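Speaker notes: "Keep the box, change the insides" — looking after older workstations
Evening talk, Sorotness hall, November. Slides run themselves, clicker only needed for the last part.

OPENING

Hello everybody, thank you for coming out in the dark! Ask how many people have a desktop computer at home older than their phone. Wait for hands. Then ask who still likes it. (There are always a few, and they are my people.)

Tell them about the map project straight away. Sodow is our scanned archive of the old parish maps, the earliest sheet dated 1721, and every single one has gone through a secondhand workstation that lives under a desk at Pestulik. It stitches, it straightens, it cleans up the stains. It was somebody's cast-off and I love it more than is reasonable.

The question for tonight: when a machine like that starts to feel slow, what do you do first? Most people go shopping. I want to talk them into opening the side panel.

PART ONE — FIND OUT WHAT IS SLOW

Don't rush this bit. Last time I rushed it and got the same question six different ways afterward.

Slow at starting up is usually the drive. Slow when you have lots of things open is usually memory. Slow in the middle of one big job, with the fan roaring, may be the processor, or it may be a heatsink packed with dust. Show the resource monitor and let them watch it for a moment while I open a big map file. The graph jumps and people always enjoy it.

Story: the stitching job on the north sheets took 510 minutes the first time we ran it. We were all set to blame the processor. Then we looked at the monitor and saw that memory was full and the drive was being used as overflow. More memory went in and the same job was done over a long lunch. I was so happy I phoned people.

So: measure, change one thing, measure again. Write both numbers down. A sheet of paper taped inside the lid is perfect for this.

PART TWO — THE PROCESSOR

Now the fun part. Workstations of this kind were sold with a range of chips, and the faster ones from the same family can be picked up secondhand years later for very little. But you do have to check three things before you spend any money, so slow down and say them clearly.

Socket. It has to match, and the letters at the end of the model name matter. A v2 and a v3 may sound like brothers, but they can need different boards.

BIOS. The board may need an update before it knows what the new chip is. Do the update while the old chip is still in and working!

Cooling. Look up the heat rating for both chips. If the new one runs hotter, the old cooler may not be up to it.

Put the next two up together and leave them up while I talk about sockets.

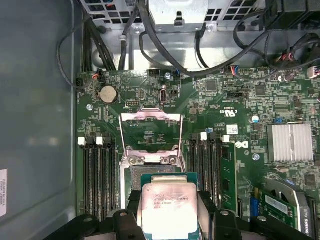
The E5-1650V3 marking is on the metal lid of the chip — copy down the whole thing, suffix and all.

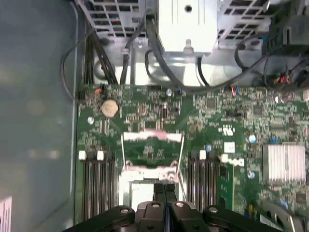 Is it worth doing at all, though, when the power supply is just as old as everything else? That came up from the back row at the Kocabaş evening, and it deserves a proper answer, so bring it in here even if the room doesn't ask. The same voice went on to say that a new chip in a tired machine is like new tires on a car with no brakes, and that any money should go to the power supply first.

My answer: fair point, and I've come around to most of it. If the power supply whines, smells, or shuts the machine off under load, deal with that before anything else. If it is healthy, a cheap chip is a small gamble. But check the connectors before ordering a replacement. Some workstation makers used their own layout and a standard supply won't plug in. (I have the useless one in a cupboard if anyone wants it.)

Back to sockets. Things to say:

Power off, cable out, and touch bare metal on the case before reaching in.

On a socket of this type the pins are in the socket and the chip has flat pads. The pins bend if you so much as look at them wrong. Never drag a cloth or a sleeve across them.

Match the corner mark on the chip to the one on the socket. Lower it straight down. No pushing, no sliding.

Clean the old paste off the cooler and put fresh paste on. A small blob is plenty.

Tighten the cooler screws a little at a time, going corner to opposite corner. There are 4 on ours.

PART THREE — THE FIRST START

Say that the first start can be slow, and that a blank screen for a minute is no reason to panic. Go into the BIOS and check that the chip name is right and the memory is all there. Then leave it on a heavy job for 30 minutes and watch the temperature. If it climbs and keeps climbing, shut down and reseat the cooler.

Then run the same job you timed before. This is the best moment of the whole business — you get to fill in the second number on the sheet!

LAST SLIDE

Before and after of the river sheet, full screen. Let them look, it's gorgeous, and you can read the field names now.

Remind people that the spare memory sticks on the side table are free to take, but check the type printed on the label first. Questions until they want the hall back. Lights are by the left-hand door.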